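Garnero Community Help
Small appliances > Mini fridges

Fan panel in the back of a mini fridge, does it need clearance?

Posted by Arlo Kowalczyk

I have a small white fridge with a black frame on my desk at work. Before I load it I want to know how close I can pack things to the back wall. There are slatted vents above and below the fan. My last fridge had nothing like this, just a plain wall, and I packed it full. I mostly want to keep lunch and 6 cans in it.
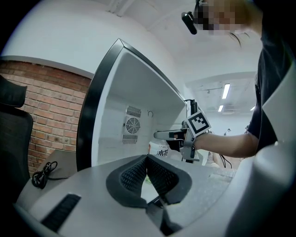
Back wall with the fan and vents.

Also, can the fridge stay on the desk, or should it go on the floor?

3 replies

Ezekiel Mahmoud
Leave a gap. The fan moves air through those slats, and if a lunch box is pushed flat against them the front of the fridge stays warmer than the back. Two fingers of space is enough. Put the cans along the sides and the flat containers in the middle. Don't hang anything over the round grille. If your manual gives a number, use that.

On the desk is fine if the desk is level and doesn't wobble. Check that you have room for the door to swing.
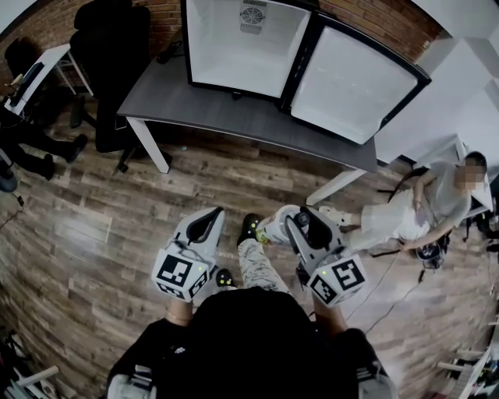 Door swing and desk space

slaoui_218
Mine opens to the right too and sticks out past the end of the desk. I walked into it twice. I moved it farther in and now it's OK. Keep cables out from under it.

jarncombe327
just get a bigger one

Arlo Kowalczyk
Thanks Ezekiel. I'll leave the gap and keep it on the desk for now. Still looking for the manual.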